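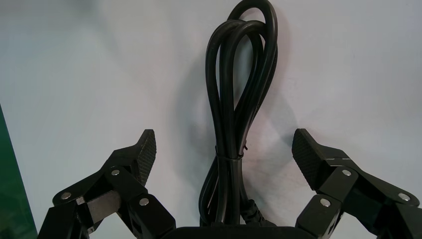
Open day at the Histberg cable works

I went out to Histberg on 2025-03-31 with Rozália Koubek. The tour took 2 hours and left from the old drawing shed, where the copper comes in on pallets – bring earplugs. Our guide, Fidel Ulloa, has worked there 30 years and knew the colour code for every grade of jacket. The testing room was closed. Lunch was a sausage roll in the car park. The next open day is in December, and parking is free.

Contact | © Kedico | Back to top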